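Proyecto Hedel: cartografía y memoria visual de las misiones de Plarevmont
Informe de avance para la Fundación Veluron, segundo semestre

Entre marzo y agosto se revisaron 3.488 folios del fondo Maksymiv. De ellos, 522 contienen mapas, planos o dibujos marginales y ya tienen ficha completa. La transcripción de los pleitos de tierras va con retraso: quedan 14 legajos, tres de ellos en restauración.

El gasto en reproducciones se mantuvo dentro de lo previsto. 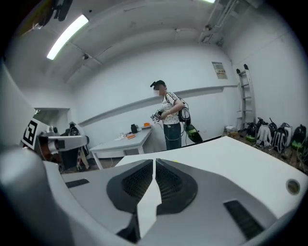
En octubre empezará el cotejo de topónimos con los padrones parroquiales. Solicitamos trasladar a esa partida el remanente de viajes.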